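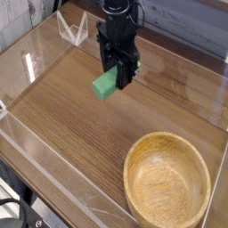 Norbert Hajdu objected, on reading the first draft of this section, that a green block on brown wood is too easy a case, and that any viewer would find it at a glance whatever the floor was made of. Fair point. We kept the pairing anyway. The question in 4.2 is whether people can say where the block ends and where it sits, and finding it is only the first part of that. Color helps with the finding. It helps a lot less with the rest, see below.

4.2 Materials: block, floor, walls, bowl

Block. One piece, pale mint green, matte, longer than it is wide. Faces plain, nothing printed or glued on. We wanted a finish dull enough that the faces would separate by lightness alone: top lighter or darker than the end depending on how the piece is turned. That part worked. Raters who were asked for the long axis of the block named the end face as their cue more often than the outline, which we did not expect. Earlier sets used a gloss block and the highlights were read as edges, so those are dropped and not reported.

Floor. Wood, medium brown, fine close parallel grain. The grain matters more than the color does. Lines that tight give the eye a direction, and a block laid across them looks more askew than the same block laid along them, even when both are at the same angle to the walls. Zerrin Çetinkaya raised this at the planning stage and we under-weighted it. The sheen is the other thing. The finish is not high gloss but it picks up the room in pale streaks, and under the 3000 K lamp the streaks go warm and sit close to the bowl in tone. We did not sand or re-finish it. People's tables are like this.

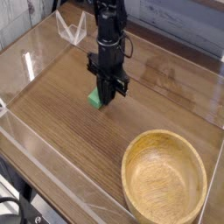

Safta Bratu asked whether the bowl ought to be a different material from the floor altogether, say steel or glazed clay, so that wood on wood did not muddy the ratings. We think wood on wood is the interesting one. The kitchens and desks in our interview set were full of it -- wooden bowl on a wooden table, keys in it, or fruit, or nothing -- and a steel bowl would of answered a question we weren't asking.

Bowl. Oval, shallow, light honey yellow, a good deal paler than the floor. Thick rounded rim. Grain shows on the inside, curved, going round the base, so it reads against the straight lines of the floor even where the two tones come close. Left empty for every "before" rating. Raters called it a fruit bowl, a bread bowl, a "place for stuff by the door". Nobody was corrected. We call it the bowl.

Walls. Clear acrylic, low, on the sides of the floor area. They make a shallow tray of it. Walls this clear are hard to see except along the top edges, where there is a thin bright line, and some raters took that line for the edge of the table. The table outside continues in wood too, which does not help them. Lera trays with a frosted wall were tried in the pilot: edges much easier to place, but the tray then became the main object and people talked about it instead of the block.

Figure 2. The set used in 4.2, four panels through the section. (a) Block held clear of the wooden floor. (b) Block low down, oval bowl at lower right, empty. (c) Block just off the floor, bowl empty. (d) Block flat on the wood. Same block and floor throughout.

4.2.1 What raters were asked

86 raters, 590 usable answers after cleaning. Each answer is one view of the set and three short items: is the block touching the floor; which way does it point; does the area look tidy, on a five step scale. The touching item is the one we care about most, since nearly all the disagreement is in it. A block resting on the wood and one held a little above it differ by a shadow and not much else, and on brown grained wood a soft shadow is easily lost. Some raters used the reflection in the finish in place of the shadow. Some used nothing they could name. 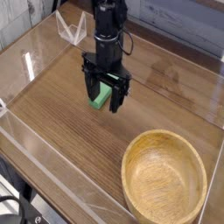
The tidy item behaved differently. It tracked the distance from block to bowl hardly at all. What it did track was whether the block was square with anything -- a wall, the grain, the long side of the bowl. A block near the bowl but at an odd angle got low scores. A block far off but lined up with the grain was fine, "looks put there". Virgil Bucur suggested in review that raters were scoring intention and not order, and the free text comments lean his way, though there are too few of them to press it.

Two problems with the wording. First, "touching the floor" was read by a few people as the floor of the room. We changed it to "touching the wood" partway through and those early answers, 69 of them, are held out of the count given above. Second, "tidy" has no agreed zero. For some an empty bowl is tidy, for others an empty bowl with a block outside it is the definiton of a job left undone. We should have asked both seperately. Next round.

4.2.2 Bowl placement

Bowl kept toward one side of the tray, near the wall, with bare floor left between it and the block. Reasons are practical. In the center the bowl takes over, it is the largest and palest thing on the wood and people rate the bowl. Against the wall the rim and the bright acrylic edge run close together and the far side of the rim gets harder to judge, a cost we accepted. An oval also has a direction of its own, and a few raters clearly took the block's angle relative to it without being asked to. A round bowl would avoid this. The Nistor set in section 5 uses one.
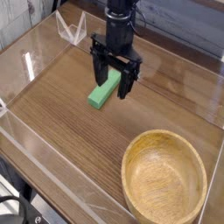 Depth was the other choice. A deep bowl hides whatever goes in, so the "after" ratings become ratings of a bowl. The shallow one leaves an object of this size partly in view over the rim, at least from the raters' eye height, and lets the tidy item be asked with the block still visible. Cost: a shallow bowl looks more like a dish, and two raters said they would not keep anything in it. Noted, not acted on.

Lighting was left as the room gave it apart from the one lamp. Glare on the wood moves with the hour, and morning answers on the touching item are a bit more confident than afternoon ones, no more accurate. Full breakdown in Table 3.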